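Third week with the new robot at our snack counter in the Hauser building and I have so much to say!

First thing: we used to set up 200 trays by hand before the Monday rush. My wrists remember every one of them.

Now it has two arms and a table full of food to pick from. Cake, crackers, Snickers, the foil boxes. I still catch myself watching it when I should be doing invoices.

What changed for us? Mieczysław Stępień used to spend his whole morning on trays. Now he plans the menu, and he's so good at it — the lunch line has noticed.
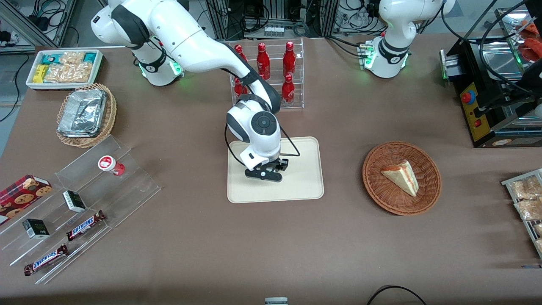 I was nervous in February, I'll admit. We all kept our hours, and 3 of us are learning how to teach it new items. I'm one of them!!

Next up is soup day. Wish us luck, the lids are tricky.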